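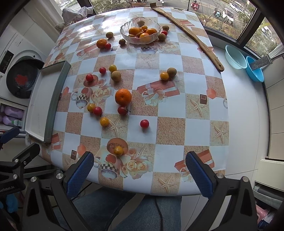
Is Koltora worth paying for if you only have one or two handheld grippers and a pile of recordings?

For sorting, trimming and labeling episodes, it's worth it. For anything close to training or planning I'd keep what you have.

Longer version. Been on Koltora since March, desktop build, the $298 seat. Before that we used a folder of scripts plus Flanagan for playback. 3117 episodes in it now, nearly all tabletop pick and place with fruit, the rest drawers and cloth.

Import. Fast. Point it at a folder, it pairs video with the gripper width and pose streams, shows you what didn't match. Left and right hands get sorted out by serial, so two-handed episodes come in as one item and not two. That alone saved me a week. It does choke on folder names with spaces in them. Known bug, been open forever.

Time alignment. Best part of the whole thing. You drag the width curve until the dip lines up with the fingers closing, hit apply to batch, done. Our offset was 150 ms on one hand and basically nothing on the other, which explained a lot of bad grasps in our policy. I'd been blaming the network for that. Wish it would guess the offset for me, the Omota plugin supposedly does but I couldn't get it to load.

Auto segmentation. Mixed. It cuts an episode into reach / grasp / move / release from width and speed. Fine on big stuff. An orange makes a nice clear step in the curve and the cuts land where I'd put them. Small things are another story, a cherry tomato barely looks different from fingers closed on nothing. 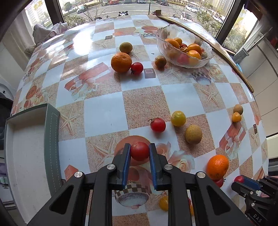 So you end up raising the threshold by hand, per object class, and there's no way to save that as a preset. I keep the numbers in a text file. Silly for a paid tool.

Object labels. Detector that ships with it is ok on plain backgrounds. On printed tablecloths it wanted to label the print, flowers, cups, all of it. There's a mask brush for that and it carries forward through the clip pretty well, loses it when the hand swings fast. Fruit in a glass bowl: it merges them. Do those by hand.

Pose viewer. Nice. Smooth scrubbing, drift shows up in red. You can flag a stretch and exclude it without deleting anyting. Flanagan never had this.

Export. Works, slow. 20 minutes for a batch that takes our old script four. Defaults to quaternions w-last, check that before you train, I didnt.

Docs are thin. Support answered twice, same day both times, third ticket still sitting there. The Grerberg forum is more use, search there first.

Four stars. Would be five with saved thresholds. Linux build is the stable one btw, the Mac one crashed on me whenever I undocked the laptop.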